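Most of the arguments I hear about robot learning are about models. I think more of them should be about the software that runs before a model sees anything: the logging, the time stamps, the tool that decides whether a recording is worth keeping.

At Drareo we record people doing small table tasks with hand-held grippers, and then train a controller on the result. Last April we had 340 recordings of one task and a policy that kept closing its fingers too late. Sowmya Pisharody spent a week changing the network. Then Ivan Kovalchuk plotted the finger width against the wrist video and found the two were 5 frames apart in 367 places. The network had learned exactly what we gave it.
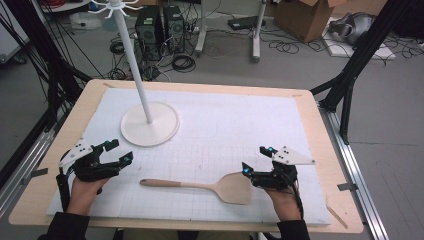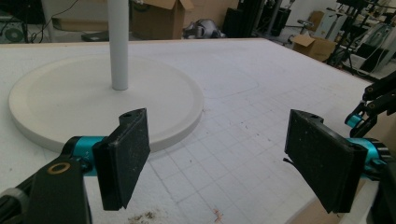
The same bench, from over the table and from a gripper's own camera. The white stand is in both views.

A person looking from above can tell where everything is. The gripper's view has two fingers, a lot of tabletop and part of a stand, and the controller has to get by on that. If the pose track slips by a small amount, the upper view still looks fine and the lower one is useless -- and a reviewer who only watches the upper one will pass it.

So my opinion is that the replay tool matters more than the next planner. It should show every stream on one clock, refuse to open a file with a gap in the pose track, and say why it refused. Ours did none of this for a long time. Vira Skoryk wrote the first version that did, and it threw out a good part of what we had. People were unhappy about that, me included.

The usual answer is that more data will cover for bad data. Perhaps it does if you have enough. We don't, and neither do most groups our size. I would take our 340 recordings with clean timing over 1,000 that no one has checked, and I would put a second engineer on the replay tool before I put one on the model.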